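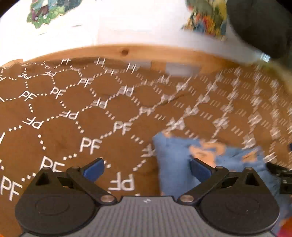 Getting grease marks out of a cotton tablecloth

Blot the spot with a paper towel as soon as the meal is over. Don't rub. Cover it with baking soda or cornstarch, leave it for 17 minutes, then brush the powder off into the sink.

Work a drop of dish soap in from the back of the cloth with your fingers. Old stains need this 2 times, with a rinse between.

Wash on the warmest setting the care label allows and hang the cloth up to dry. Check it in daylight before it goes anywhere near the dryer — heat sets whatever is left.

Candle wax is a different job. Chill the cloth in the freezer, crack the wax off with a spoon, then iron the spot between two sheets of plain paper.

Red wine: cold water first, soap after.

Updated 2024-06-19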